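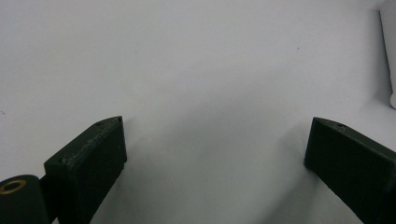
Desk tidying has become a paid service in Purby, and the people selling it would like the rest of us to believe that a bare table makes for a better working day. Gedwood, the firm behind the scheme, started its first round of office visits this spring and is already talking about a second in April. The pitch is simple enough. Staff put away whatever they are not using, wipe the surface down and leave out a short list of permitted items. The ideal is a plain matt white surface, wide and smooth, with nothing resting on the middle of it, and it does look restful. Whether anyone can get a day's work done at a desk like that is a different matter, and on that the firm has less to say.

The price for a small office is £1905. For that, a client gets a visit, a printed sheet of rules and a follow-up call. Offices that want storage boxes as well pay £2626, and the boxes have to be the ones Gedwood supplies. I asked whether a client could use boxes it already owned. The reply was that mixed storage "weakens the result", which sounded to me like a no.

Parvathi Pinto, who runs the visits, says most desks are untidy for one reason: things are put down near where they were last used and never go home. She wants every pencil in one pot, the pot in the middle of the table where everybody can reach it, and small items such as erasers and chalk put back before anyone leaves the room. "If you have to look for it, it was in the wrong place," she told me. Asked for evidence that this saves any time, she said clients had been very positive. She did not have figures, and she did not offer to find any.

The printed sheet runs to seven rules. Several are plain good sense, the sort of thing a parent says to a child at the end of the holidays. Keep drinks away from papers. Do not stack things you use every day. Others are harder to take seriously. Rule four asks that pens and pencils stand with their points all facing the same way. Rule six says a table should be cleared from left to right, and gives no hint of what goes wrong if it is cleared from right to left. 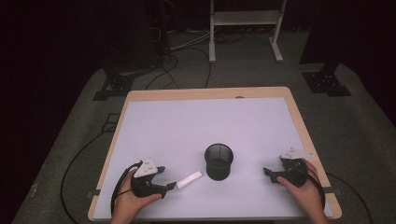

Then there is the floor, which the sheet leaves out completely. Anyone who has worked in a shared room knows that the mess tends to travel downwards. A tabletop can be all but clear while cables lie in a tangle on the carpet behind it, and a visitor is far more likely to catch a foot on those than to be troubled by a stray eraser. Pinto accepts the point up to a point. Cables, she says, are "a building matter", and Gedwood only deals with surfaces.

That answer did not impress Nithin Murthy, who looks after the rooms at Macedo, one of two local offices to have tried the service. He liked the wiping and the pencil pots. He was less keen on the bill. "We had a good clear-out and it looked smart," he said. "I could have bought the pots myself and asked everyone to stay behind for half an hour." He says the tables were still in decent order when I spoke to him – though he admits he had gone round them himself that morning.

Macedo has not booked the follow-up round. The other office, Gundetti, has signed up for it and will be getting the boxes too. A spokeswoman there said staff had found the first visit "refreshing" but would not say whether anyone still follows rule four.

Gedwood says it plans to revise the sheet before the next visits begin and may add a line about what is kept under desks. It will not be adding one about cables. Prices will stay as they are, and offices in Purby that want a place on the April round have been asked to clear their tables before the team arrives, so that it can start on time. I did ask what clients would be paying for in that case. Pinto said the team would be there to check that it had been done properly.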